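Keeping one rover alive on one plaza
Speaker notes, afternoon slot

Hello, coffee joke, move on fast. (Last time I spent four minutes on the coffee joke.)

So I look after a single machine. It's a Tekau sweeper, six wheels, it weighs 137 kilos with the hopper empty, and it works the big paved plaza at the Molto campus. I'm going to tell you how it's set up and what I do to it every week, and I'd love it if you stole the whole routine.

Start with the ground, always the ground! Before I touched a single setting I walked that plaza for two mornings. You've got big slabs with dark joints running every which way, you've got a wide flight of steps, and now and then you've got stuff lying on the paving, like the brown heap over on the right side here that looks like broken wood or planks. The sweeper can't pick up anything like that. It has to see it, go around it, and send me a message. 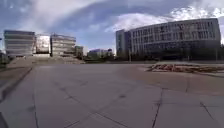
How often do you have to re-map a place this open? Every 13 weeks on our site, plus once more any time the building people put up or take down a fence.

Pause here and let them write that down. Then go on to mounting.

Mounting and leveling

The lidar is a Kaneko and it sits on a short mast, 55 centimeters off the deck. We had it lower to begin with and the bumper kept showing up in the scan as a wall that followed us everywhere. I love that bug. Took me a week.

Level the mast with the hopper half full, tires at working pressure, on a slab you've checked with a real level. Mark that slab with chalk and go back to the same one each time. If the mast is off by even a little, the far buildings lean in the map and the machine starts drifting toward one side on the long runs.

Keep-out lines

These are drawn by hand. I know the software from Volleck offers to draw them for you, and it does a nice job on walls, but a low kerb and a wide shallow step look like floor to it more often than I'd like. I draw three kinds: steps, drains, bollards. There are three grates along the left-hand strip on this side, and I keep the side brush well clear of all of them, because the bristles like to go down the slots and stay there. The little pale bollards up by the steps get one line around the whole row - don't do them one at a time, you'll leave gaps it thinks it can squeeze through.
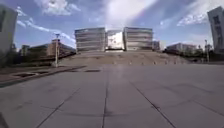 Weekly care

Brushes off, hair and string out of the bearings, brushes back on. Wipe the lidar window with a damp cloth, never paper towel. Check the wheel nuts by hand. Drive it over one of the wide joints at walking speed and listen. A click means a loose caster fork, a thud means the suspension pin, and if you hear both, park it and get the toolbox.

Battery contacts get a fiberglass pencil once a month. July is the worst, with all the dust.

Parked things

OK, scooters. The map says open paving and the real edge of the plaza says two-wheelers down the left, more over on the right, grass behind those. They're skinny, they lean, and a front wheel sticks out further than you'd think.
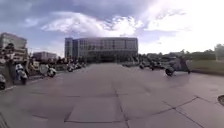 What I ended up doing was setting a soft zone along both edges. Inside it the machine drops to its slowest speed and doubles the side clearance, and if it can't get through on the second try it skips the strip and logs it. I read that log with my breakfast. Last year it skipped 137 strips, and I swept most of those with a broom.

If there's time, show the brush bearing and pass it around. Spare screws are in my jacket. Then questions.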